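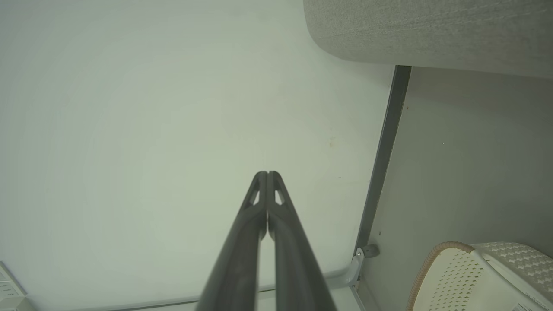
*The gripper with its fingers almost closed, seen from the wrist camera. The gap at the tips is the first thing checked at each service.*

# Keeping the Fingers True

The service log at Komavik is a blue ring binder, and it is older than the machine it describes. Its first pages concern a conveyor that was sold long ago. The entries for the handling arm begin on a fresh divider, and most of them are in the same square handwriting, that of Aminu Chukwu, the maintenance lead.

Komavik tests household robots under contract. Its arm, supplied by Jerna, spends its working week in furnished rooms, where it lifts, turns and puts down the things that people keep at home. The work is light by industrial standards. It is also varied, and variety is hard on a gripper. A machine that picks up one kind of part all day wears in one place. An arm that handles a cushion in the morning and a tin in the afternoon wears in many.

Mr Chukwu took over the care of the arm in January, after a run of dropped objects which the software team had spent two weeks trying to explain. The cause was mechanical. One finger had been refitted very slightly out of line, and the tips were meeting on one side before the other. Large objects were held without difficulty. Anything thin turned in the grip and fell.

"The program was asking for the right thing," he says. "The hand was no longer able to give it."

**A fixed order of work**

The procedure now in force was written after that episode and fits on a single sheet. It starts with the arm at rest and the drive to the fingers switched off. The technician wipes both fingers with a dry cloth, working from the base to the tip, and looks over the rounded ends for nicks. The small triangular openings near the tips receive particular attention. Thread and lint collect at their corners, and a hairline crack, should one form, is expected to start there.

Power is then restored and the fingers are brought together slowly, stopping just short of contact. At this point the gap between them should be narrow and even. The technician judges it first by eye and afterwards with a feeler gauge, taking one reading at the top of the gap and another lower down. If the readings differ by more than the sheet allows, the finger mounts are loosened, the fingers are set against an alignment block, and the screws are tightened again in small steps, alternating between the two sides.

Only then are the fingers allowed to touch. The controller records the position at which they meet and takes it as zero. Every later instruction to open or close is measured from that point, and an error made here is carried into all the work that follows.

The full service takes 27 minutes when no adjustment is needed. A correction to the mounts can double that.

**What the camera is for**

The camera at the wrist was fitted to guide the arm. Its place in maintenance came later, at the suggestion of the night technicians, who had begun saving a picture of the nearly closed fingers at the end of each check. The pictures are taken wherever the arm happens to be standing, and the background is of no interest to those who use them. What they offer is a record of the tips from the same angle on every occasion.

There are now 679 of them. Placed side by side, they show changes too gradual to be noticed from one service to the next. Mr Chukwu consults them before ordering parts, and has withdrawn nine pairs of fingers from use on the strength of a comparison, in most cases before any fault had been reported by the operators.

He is careful not to claim too much for the method. The lower part of each finger lies close to the lens and is never quite sharp, so wear near the base has to be found by hand. Light from a window can make an even gap look uneven. The gauge reading remains the one that counts – the picture is filed beside it.

**Spares and supply**

Replacement fingers come from Kakari, a moulding workshop which supplies them in matched pairs. The two halves of a pair are marked and are not to be separated. A shelf at Komavik holds several sets, together with mounting screws, which are used once and discarded.

An attempt was made last year to extend the life of the fingers with adhesive pads from another supplier, Bajpai. The pads improved the hold on smooth objects, but they compressed unevenly and the zero position drifted during the day. They were removed, and the trial takes up four pages of the binder.

The most recent entry, dated Thursday, April 22, 2021, is shorter. It records a routine check, two gauge readings in agreement, no adjustment made, and a note that the alignment block is to be returned to its drawer.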